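Service Automation, handout 6: contact rules for arms that work near people's food
Course leader: Macarena Barrientos

Read this before the simulator lab. Most of you will have seen the Dulley checklist by now, and some of you will think it settles the matter. I don't. It has 60 items, and too many can be ticked without looking at the arm at all.

Take item 2, "the arm shall handle tableware gently." Gently by whose measure? A rule that gives no force limit, no speed and no test method is a wish. When you find one, write down what you would need to measure before you could fail somebody on it. If you can't, strike the rule.

I am just as wary of simulated results. The Hurkbridge set has 364 runs in a rendered kitchen, and friction was the same in every one - handy for the people reporting the score.

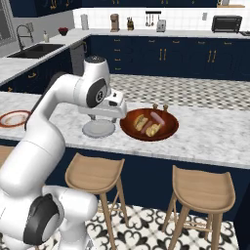 Simulated kitchen, arm at the island, food in the bowl.

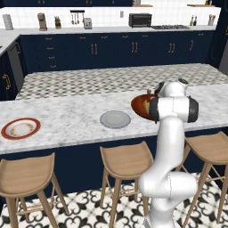 Does a clean run in simulation count as evidence of safe contact?

It counts as evidence that the planned motion is worth trying on hardware. Contact force has to be measured on the real arm, with the real dishes, and reported with its worst value as well as its average.

For May's groups the usual fault was quoting an average over 100 trials and leaving out the one that broke something. Don't repeat it. Written answers are due 2nd July.

Comments

Ashton Waaka: Item 2 reads differently in the Midutell version. It at least asks for a speed. Which one do we use?

M. Barrientos: Dulley. Midutell asks for a speed and then accepts any number you give it.

Related handouts
Handout 5: Who signs off a stop button?
Handout 7: The Herrera spill test, and what it leaves out
Reading a standard for its verbs

Questions to the course office | Back to top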